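August, long table, 2 p.m.

Came in meaning to spend 14 minutes on the travel stuff and was still at it when Siv went for coffee. Everything for the Ralimton trip had ended up on one table, so I started with the white tray and whatever was near it. The yellow packet stays out front where I can grab it. The black thermos is mine, and it's coming with me even if Ineke says it weighs a ton!
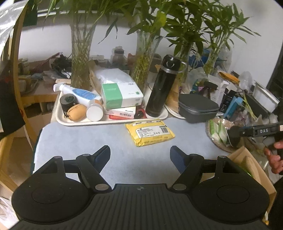
Box and second tray

I'd like the cardboard box to go as is, with the teal bath sponge and the black fabric thing in it (the sponge squashes down fine, I tried it at home). The zippered hard case gets a tray of its own until Willy tells me what he wants in it — he promised by 5, we'll see.
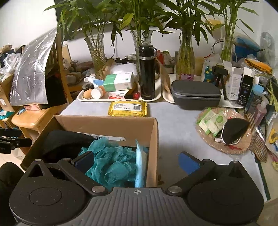
The straw hat is the one I keep going back and forth on. It can't go under anything, and Godelieve wants hers back in the shape she lent it. I might just wear it on the train and look silly. The bamboo stays along the back, please don't move the vases, they've only just settled in.

Still to do: ask Ludivine for the bag scale, find a lid for the tray, text Willy again.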